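Home About Projects Workshop Hours Contact

About Gastgate

Gastgate is a shared workshop in Stultton where members build small robot arms and the software that runs them. Lies Stevens and Delyth Voyle started it in a rented garage with one bench and a drill press. The present unit has 71 square meters of floor, split between a machine room, an electronics bench and a computer corner.

Most of our members work on the Nukia, a six-joint tabletop arm designed in the workshop. The current version has a rated reach of 379 mm and a parallel two-finger gripper driven by a single motor through a rack and pinion. Link plates are cut from aluminum sheet. Motor mounts and cable guides are printed in house and replaced when they wear. The parts list, drawings and wiring tables are kept in one repository, and changes to any of them go through review by a second member.

Control code is tried in simulation before it is loaded onto an arm. The simulator, Ververidis, is maintained by Delyth and holds a set of furnished rooms as well as a bare bench. A wrist camera is modeled on the gripper body, so code that reads camera frames can be run with the same interface it will use later on the hardware.

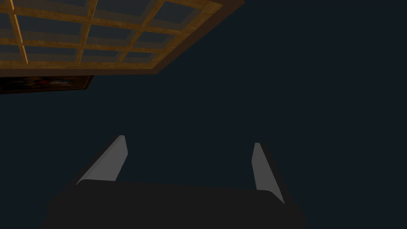

Room lighting is a setting in each simulator run. Members working on vision are expected to test under low light as well as the default, and to log both results. Joint limits and gripper travel are read from the same configuration file that the arm controller loads. When a mechanical change alters either one, the file is updated first and the saved tests are run again. The test set stands at 986 short runs and is started every night at 11 p.m. on the workshop server.

An arm moves on the bench only after its code has passed that set. First power-up is done at reduced current with the emergency stop within reach of the operator. The gripper is calibrated next, from fully open to fully closed, and the offsets are written to the controller. Payload tests start with no load and go up to 300 g. Anything heavier needs the steel shoulder bracket, which is still in trial.

Lies runs the machine room and handles training on the mill and the saws. Delyth looks after the electronics bench, the server and the simulator. New members do the machine room induction before booking tools. Simulator accounts are issued separately and do not require it.

The next induction intake is in July. Requests for bench space should state the arm version, the supply voltage and whether overnight storage is needed.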